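Course: Laboratory Practice in Robot Manipulation
Handout 2 – Rules for working at the two-arm tables
Prepared by Tahsin Sheikh, February 2025

This handout replaces the sheet you received with the safety induction. Please read it before your first session and bring it with you. The rules on electrical safety are in Handout 1 and I do not repeat them.

1. Before the arms are powered

Two persons are present for every session. One is the operator, the other keeps a hand near the emergency stop and does nothing else. It is not allowed to read messages or write the log in this role. You may exchange the roles between two recordings, but only when both arms are stopped.

Check the cables by hand along their whole length. A cable must have enough slack for the full turn of the wrist, and it must not be able to catch on the finger of the gripper. Tools go back to the drawer. If you find damage, write it in the log and call me. Do not repair with tape.

2. Speed and distance

For all exercises of the first half of the course, the speed of the tool is limited to 200 mm per second. The limit is set in the Drilenard controller and students do not change it. When both arms are active, the planned paths must keep 300 mm between the two wrists, except in the handover exercise, which has its own instruction sheet.

Reaching over the table is permitted only in the hold state. Say "hold" loudly, wait until your partner repeats it, and only then reach.

3. Placing the objects

The grid on the table is our common reference. In the log you write the column first and then the row, counted from the front left corner. If an object lies on a line, write both squares – do not choose the one you like better. 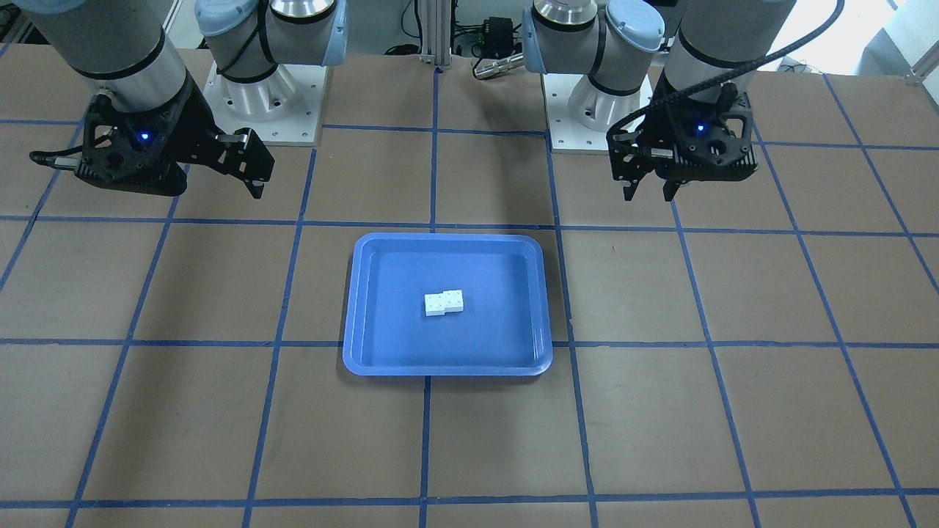
Every trial begins from the same start posture, with both grippers open and clear of the tray. Small parts should not always be placed in the center of the tray. Many students do this for reasons of order, and then the policy learns only one position. Follow the placement list for your group, also when a position looks difficult.

4. What we keep and what we discard

A failed grasp is not a bad recording. Mark it as failed and keep it. We discard a trial only if a person entered the workspace, if the tray was moved by accident, or if the log entry is missing. Last June the Aro data set had 2,108 trials, and a part of them could not be used for the last reason alone.

5. End of the session

Move both arms to the park position, open the grippers, and switch off at the controller before the main switch. Both persons sign the log.

For the next class, please read the chapter of Van Dijk on shared workspaces and prepare one question in writing.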